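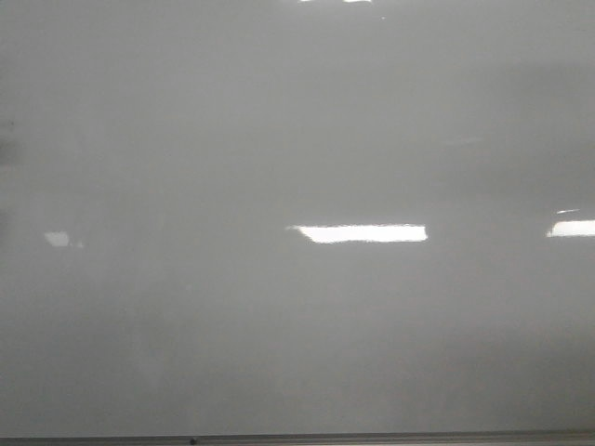 Thursday, 8:40, Drellstead, downstairs lab

Third go at the sourdough rye cultures. Starter B came out of the incubator smelling like nail polish again. Starter A smells like yogurt that has been to college. Starter C smells of nothing, and I trust it least.

Fed all three at 8:55, same flour, same water. Czesław says the flour is the problem. Czesław has said this since the first week and will be unbearable if he's right, so I've opened a new sack of the Hviid dark rye and given half of each culture a feed from that instead. Labels are A-old, A-new and so on. If anyone moves the jars, put them back in alphabetical order and don't tell me.

pH at the start: A 3.9, B 4.4, C 4.1. B is where it was on Tuesday before I fed it, so either it has learned nothing or the probe has drifted. Recalibrated. Now B reads 4.3. Fine.

Note for Maarja: the Brastex lids do not vent. I know the box says they vent. I spent ten minutes getting rye paste off the shelf above, and off the shelf above that.
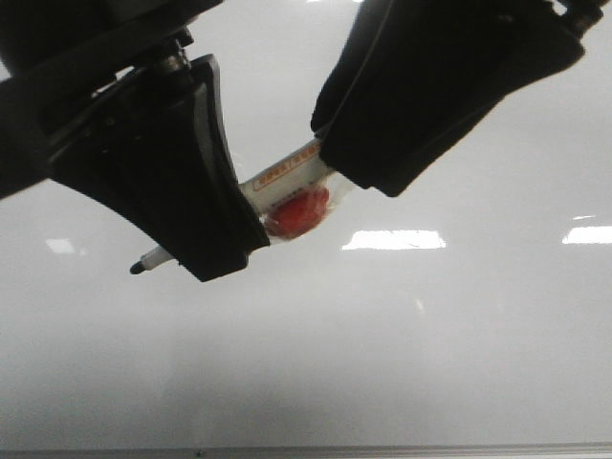

11:15. Rise check. A-old has nearly doubled, A-new is a finger's width behind it, both B jars look like wet cement, and C-old has a dome on it that I would be proud of if I knew where it came from. I was going to draw the curves up for the lunch meeting, big, with the axes labeled for once. A slim white marker like that one is all the equipment I need, plus somebody who can draw an axis without a ruler, so probably Ragnheiður. Mine slope. Blair once asked if the slope was part of the result.

Lunch meeting, such as it was. Areti wants to drop B completely and put the incubator space into a second C. I want to keep B because a culture that fails the same way three times is at least consistent, and we have two that succeed differently every time. Left it open. Blair ate the control loaf. We no longer have a control loaf.

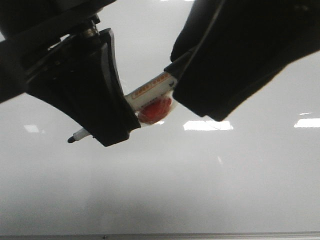
Marker, white, diagonal.

1:50 p.m. Mixed the test doughs. 700 g rye per batch, 3 batches, salt at two percent. I scaled the water by hand since the Vimport balance was flashing a symbol that isn't in the manual. It looks like a small umbrella. Turned it off and on, got the umbrella back, borrowed the balance from upstairs.

A dough: sticky, lively, pulls away from the bowl if you ask it nicely.
B dough: sticky, not lively, does not pull away from anything.
C dough: stiffer than the others on identical water. Either C is doing something to the starch or I can't count to 1000 on an unfamiliar balance. Will repeat with a witness.

4:30. C into the oven first, as it was threatening to leave the tin. Good color. Weighed a slice across the middle, 261 g, which tells us mainly that I cut thick slices.

B did not rise. Baked it anyway out of respect. Czesław knocked on it and it sounded like a door.
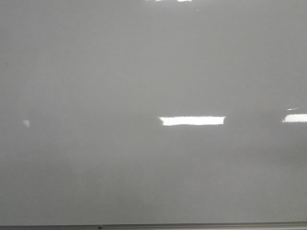

Blank, with ceiling light.

To do:
Ask Hviid for the milling date on the new sack.
Second C jar, if Areti still wants it in the morning.
New control loaf. Hide it from Blair.
Find out about the umbrella.
Feed everything at 8:55 again, B included, I'm not ready to talk about B.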